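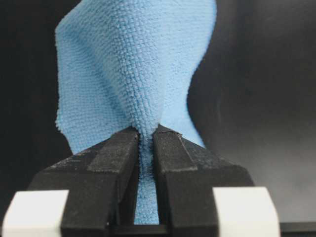
The case for leaving the hygiene rules to the bosses, and why I don't buy it

Orestis Alexiou
2018-02-25

Every flu season the same announcement comes out of the government offices at Trosovcombe. Staff are "encouraged" to stay home if unwell. Desks will be wiped down more often. The premier's people are "taking it seriously". Then a minister turns up at a ribbon cutting with a streaming nose, shakes every hand in the room and is driven off to do it again at the next one.

I raise this because the province has now put out its workplace illness guidance, 14 pages of it, and the government wants credit. I've read the thing twice. I would like to know which of those pages obliges anybody in charge to do anything.

The word "should" does most of the lifting. Managers should consider flexible arrangements. Visitors should be made aware. Senior officials should model good practice, and there is no line anywhere saying what happens when they model bad practice, which they have been doing all winter in front of cameras. Cleaners and kitchen staff get a different verb. They "must" report symptoms to a supervisor before a shift, and they must not come in until cleared. Cleared by whom, and on whose dime, the guidance leaves to the contractor.

The contractor is Hondeck, as it has been for years, and Hondeck doesn't pay casuals for shifts they miss. So a woman on the evening crew with a fever has a choice between breaking the rule and losing the money. The deputy minister with the same fever has a choice between his office and his couch, at full salary either way. I don't think you need to be much of a radical to notice which of them has been handed the "must".

The government's defence, as far as I can follow it, is that food handlers and cleaners pose a particular risk. There's something in that when it comes to food. I don't want a sick cook any more than the next person. But if the worry is a bug getting around a building, look at who gets around the building. Cabinet members go from floor to floor and town to town. They hold babies. In April they'll be doing pre-budget meetings in school gyms, and I'll believe in the guidance on the day one of those is called off for a cough.

I also don't see why the briefing last week had to be such a show. We were told the cleaning schedule for the legislature had gone from 6 rounds a day to 8. Fine. Has the crew gone up as well? The spokesman said staffing was "an operational matter for the provider". I asked the provider, and Hondeck said that it was a matter for the client. Anybody who has covered a public contract will know that little dance.

Then there is the consultant. Brarnance was brought in to review the guidance before it was released, and its summary says the measures are "proportionate and well received". Well received by whom? The review lists eight interviews. All eight were with people at director level or above. If you want to find out whether a sick-leave rule works, it seems an odd place to start, asking the people whose sick leave was never in doubt.

I'll be told I'm being sour about a modest step in the right direction. Maybe. The town of Ninh took a smaller step last year and I thought better of it. Council there wrote one page, applied it to everybody from the mayor down, and put money in the cleaning contract so that casuals were paid for shifts missed through illness. The mayor sat out a meeting under it and grumbled in the local paper. I can't tell you it cut the number of people who got sick, and council hasn't claimed that it did. But it was a rule, and you could see it land on someone with a parking spot.

The province could do the same with an amendment to the Hondeck contract and a few changed verbs. The labour minister has said the guidance is a "living document" and that she's open to feedback. I've sat through enough living documents to doubt it, but the comment period is open until April and the form is on the ministry's website, under Publications, a fair way down.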